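Le zéro du micro-ondes

Je l'avoue tout de suite, histoire qu'on ne perde pas de temps : j'aime mon micro-ondes. Je l'aime plus que mon four, plus que mon robot pâtissier qui a coûté le prix d'un week-end à Lisbonne, et certains soirs de septembre, quand tout recommence en même temps, je l'aime plus que la plupart de mes collègues. Et j'en ai assez de devoir baisser la voix pour le dire.

L'autre soir encore, chez Harriet Lindqvist (qui cuisine merveilleusement bien, je précise, elle va lire ces lignes), la conversation a glissé sur la vaisselle, puis sur les cuisines, puis sur ce qu'on y met. Chacun y est allé de son petit renoncement. L'un n'a plus de télé, l'autre n'a plus de voiture, et puis quelqu'un a lâché, avec ce sourire que vous connaissez : « Nous, on s'est débarrassés du micro-ondes. » Silence admiratif autour de la table. On aurait cru qu'il avait traversé la Manche à la nage.

J'ai repris du fromage. Mais depuis, ça me travaille.

Qu'est-ce qu'il nous a fait, au juste, ce pauvre appareil ? Je veux bien qu'on m'explique. On accepte la bouilloire, on vénère la machine à expresso, on offre des blenders aux jeunes mariés, on laisse traîner sur le plan de travail des friteuses sans huile grosses comme des casques de scaphandrier. Et le micro-ondes, lui, on le relègue. J'ai visité pas mal d'appartements l'an dernier, avant de trouver le mien, et je l'ai vu caché dans des placards, perché sur des frigos, remisé dans un cellier entre l'aspirateur et les litières. Dans une cuisine très chic, il était derrière une porte coulissante, et l'agent immobilier l'a refermée quand je me suis approchée ! J'en ris encore.

Chez mes parents, il trônait. Il était marron, énorme, il faisait un bruit de tracteur et il avait droit à son napperon. Ma mère y faisait fondre le beurre pour les crêpes, mon père y réchauffait son café jusqu'à ce qu'il en devienne imbuvable (il le buvait quand même). Le livret de recettes fourni avec promettait des rôtis, des soufflés, un clafoutis. Nous avons essayé le clafoutis. Je n'en dirai pas plus, mon frère en parle encore à Noël.

Je crois que tout le malentendu part de là, de ces livrets. On nous a vendu un four, on l'a jugé comme un four, et évidemment il a perdu. Un poulet au micro-ondes, c'est triste, je ne vais pas prétendre le contraire. La pâte feuilletée y meurt. Le pain y passe de moelleux à semelle le temps de chercher une assiette. Mais enfin, on ne reproche pas à un parapluie de mal couper le jambon. Pour ce qui est de réchauffer une soupe dans le bol où on va la manger, ramollir un beurre oublié au frigo, faire cuire des poireaux dans deux cuillerées d'eau ou ramener à la vie un riz de la veille, je n'ai rien trouvé de mieux. Les poireaux surtout. Essayez les poireaux, couverts, avec une pincée de sel, et on en reparle.

Teodoro Jaramillo, avec qui je partage le bureau et donc la pause de midi, me soutient que le problème est moral. Selon lui, on n'en veut pas à la machine, on en veut à celui qui s'en sert : il est pressé, il mange seul, il n'a pas prévu. La casserole, elle, suppose qu'on a été là, qu'on a remué. Il y a du mérite dans la casserole. Je lui ai répondu qu'il y avait surtout une casserole à laver, ce qui nous a occupés jusqu'au café.

N'empêche qu'il a un peu raison. Quand je rentre tard, que je pose mon sac par terre et que je mange mes lentilles debout, je sens bien planer une petite désapprobation (de qui ? de ma grand-mère ? des magazines ?). Pourtant ces lentilles, je les ai cuites le dimanche, avec des carottes, du thym et une feuille de laurier, et elles sont meilleures réchauffées. La lenteur a eu lieu, simplement elle a eu lieu avant. Le micro-ondes ne m'empêche pas de cuisiner, il me permet de manger ce que j'ai cuisiné, et je trouve qu'on devrait lui en être un tout petit peu reconnaissant.

Et puis parlons de son physique, tiens, parce qu'on le dit laid. Je ne suis pas d'accord ! Enfin, pas toujours d'accord. Les modèles noirs qui se prennent pour du matériel de sonorisation, je vous les laisse, et l'inox qui garde la moindre trace de doigt aussi. Mais un micro-ondes clair, un peu crème, aux coins arrondis, avec sa grosse fenêtre sombre, je trouve ça presque tendre. Ça a une bonne tête.

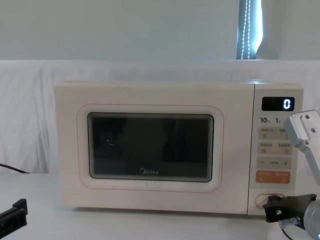
Le Midea crème sur son plateau blanc, affichage à zéro.

Regardez-moi ce petit filet rosé qui fait le tour de la porte. Quelqu'un, quelque part, dans un bureau d'études, s'est dit qu'un appareil destiné à réchauffer des restes méritait un liseré. Il a sûrement fallu le défendre en réunion. Quelqu'un a dû demander à quoi ça servait, et la réponse honnête était : à rien, c'est joli. Moi, des décisions comme celle-là me réconcilient avec l'industrie pour la journée.

J'ai aussi une vraie affection pour ce zéro allumé. Beaucoup de gens détestent les chiffres lumineux dans une cuisine, et je les comprends quand il s'agit d'une horloge qui clignote à minuit depuis la dernière coupure de courant (la mienne a clignoté tout un hiver, je finissais par ne plus la voir). Mais un zéro tout seul, c'est autre chose. Il ne me dit pas que je suis en retard. Il attend.

Les boutons, maintenant, c'est là que j'ai des choses moins gentilles à dire. Pourquoi tant de programmes ? Sur celui de mon ancien appartement, il y avait une touche poisson, une touche pizza, une touche pomme de terre et un dessin que je n'ai jamais réussi à identifier, peut-être une cuisse de poulet, peut-être un nuage. En des années de vie commune, je me suis servie de la minute, de la minute et encore de la minute. Latifa Bouzid, ma voisine du dessus, m'a juré qu'elle utilisait la touche pomme de terre et que c'était très bien. C'est la seule personne que je connaisse dans ce cas, et j'ai pour elle un immense respect. Qu'on nous donne des minutes, des secondes, deux ou trois puissances, et un bip qu'on puisse faire taire ! Le bip, mon Dieu. Cinq coups stridents à une heure du matin pour une tisane, tout l'immeuble est au courant.

Ah, et la puissance, justement. C'est mon cheval de bataille, alors supportez-moi encore deux minutes. Presque tous les gens qui disent du mal du micro-ondes le font tourner à fond, sans couvercle et sans jamais remuer, et puis ils s'étonnent d'avoir un gratin brûlant sur les bords et glacé au milieu. Baissez ! Mettez une assiette dessus ! Arrêtez à mi-parcours, mélangez, laissez reposer un peu. Une sauce que l'on traite avec égards vous le rend. Moi je creuse un puits au centre de la purée, c'est une manie, mes invités croient à de la décoration.

J'entends d'ici l'objection de la place. Elle est sérieuse, celle-là. Ma première cuisine d'étudiante tenait dans un placard, et quand le micro-ondes était posé, il n'y avait plus où couper une tomate. Je coupais mes tomates sur le dessus. (Ne faites pas ça.) Si vous avez peu de plan de travail et que vous préférez y mettre une planche à découper, je ne vous jetterai pas la pierre. Ce qui m'agace, c'est qu'on transforme une question de centimètres en brevet de vertu. J'ai lu un jour un article de décoration avec 467 idées pour une cuisine « apaisée », et je vous le donne en mille, pas un seul micro-ondes. Des bols en grès, ça oui. Des branches d'olivier. Et la soupe du mardi de novembre, elle se réchauffe dans les branches d'olivier ?

Parce qu'au fond, l'appareil en dit long sur la façon dont on vit vraiment, et c'est peut-être pour cette raison qu'on le range avant de recevoir. On mange à des heures différentes. Le petit dernier a judo, la grande rentre affamée, l'autre travaille de nuit et trouve une assiette avec une soucoupe par-dessus. Dans mon ancien immeuble, Lyle Pettigrew, infirmier, dînait quand je me levais. Sa femme lui laissait sa part dans le micro-ondes, porte fermée, et lui n'avait plus qu'à appuyer. Il m'a dit une fois que c'était comme d'être attendu. J'y pense chaque fois que quelqu'un m'explique que c'est un objet froid.

Alors non, je ne vais pas m'en débarrasser. Je l'ai même avancé de quelques centimètres sur le plan de travail, la semaine dernière, pour qu'on le voie mieux de la porte. Harriet vient dîner bientôt et je compte lui servir des poireaux.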